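Notebook, disassembly cell, Stultelis bench
May, entry started 9:40
I. Messina

Purpose today: go through the Ekpo handling rules line by line at the bench and mark which ones we can hold to as written. Ustley wants our comments before they adopt the same text for their cell.

Setup
Tower on its side on the ribbed table, panel off, fixture tray to the left of it. Cell speed capped at 30 percent for anything inside the case outline. The rule says "reduced speed" with no number. Comment 1: put a number in. Joint limits as in the Stotovville file, no edits.

ESD: table bond and wrist strap point checked before power-on, both logged. Rule 4 asks for a check per shift. I would make it per shift and after any move of the table. Gripper pads are not mentioned anywhere in the rules. Comment 2: pad material and its resistance should be on the sheet with the date of last change.

Order of removal: memory before processor. Modules go flat in the tray slots, parallel, labels left alone. Socket frame stays open until the processor has a place in the tray or is back in the socket. No tool or cable may pass over an open socket. The power bundle in this model loops across the board, so the rule needs a step for tying it back.

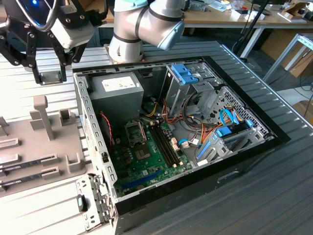
Processor handling
Grip on opposite edges of the package only. No contact with the underside at any time, gripper or hand. Force limit set to 8 N at the fingers. The draft gives no limit and refers to "the maker's guidance," which we could not find for this package type. Comment 3.

Lift is straight up out of the socket at creep speed, then a stop, then travel. The stop is there so the operator can look at the wrist view and confirm the grip before the arm crosses anything. Tilt in the fingers is the thing to look for.
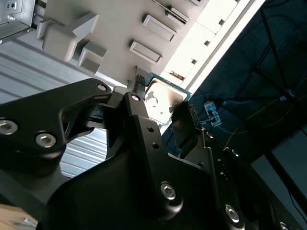 Draft allows travel to continue with up to 2 degrees of tilt. No one can read 2 degrees off the wrist view by eye. Either measure it in software or change the wording to "any visible tilt: set down and regrip." I prefer the second for now.

Smudges and stains on the heat spreader: rule 11 says clean before handling. Disagree. Wiping with the part still in the socket puts solvent and lint near the contacts. Proposed wording: remove first, clean at the side bench, gloves on, record condition before cleaning.

Stops and access
Protective stop reach from the operator chair measured at 315 mm. Fine. Rule 14 (hands clear of the case while the arm is enabled) stands as written. Rule 15 lets a second person reach in during a pause. Strike it. A pause is not a stop and the pendant does not make the difference clear enough.

Open items
- Send comments 1 to 3 plus the rule 11 and 15 wording to Ustley.
- Ask Ekpo where the 2 degree figure came from.
- Add the cable tie-back step to our own sheet now, do not wait for the revision.
- Pad change date is missing from our log as well. Fix.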